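About Sosinex

Sosinex rents table linen, flatware and serving pieces to restaurants, banquet halls and private customers. We started with one van and a rented laundry room behind the Taheri bakery. The bakery moved out a few years later and we took over the rest of the building, where we still wash, press and pack everything we send out.

We now have 677 regular accounts. Most are small: cafes, church halls, family restaurants with fewer than twenty tables. Larger orders go through our second site, Bulex, which handles weddings and conferences and keeps its own stock of 3,719 tablecloths in round and banquet sizes.

In 2,660 square feet of floor space at the main building we run six washers, a flatwork ironer and a mending bench. Stained pieces are treated by hand and washed again. If a mark will not come out, the piece is taken out of rental and cut down for cleaning cloths.

Orders can be placed by phone or at the front counter. Standard delivery is the day before your event, and pickup is the day after. Please shake out crumbs and bag linen dry. Flatware should be rinsed but does not need to be washed. Missing pieces are billed at replacement cost, and we will hold the bill for two weeks in case they turn up.

The Pumo line of everyday napkins is sold outright and is not part of the rental stock. New colors are added each September.

Page updated 2018-07-21

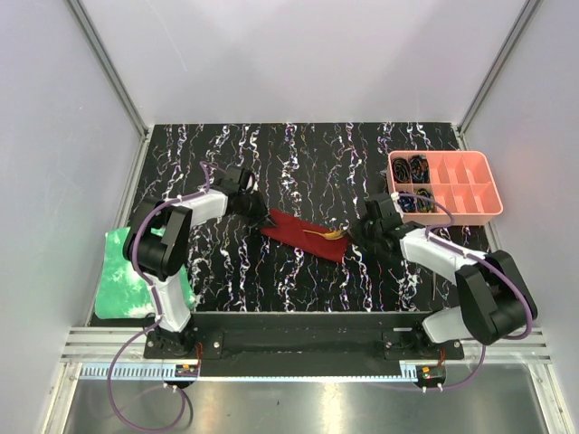 Napkins and Flatware

Napkins are rented by the dozen and flatware in sets of ten. Ask at the counter for a color card before ordering, as shades can vary a little from batch to batch.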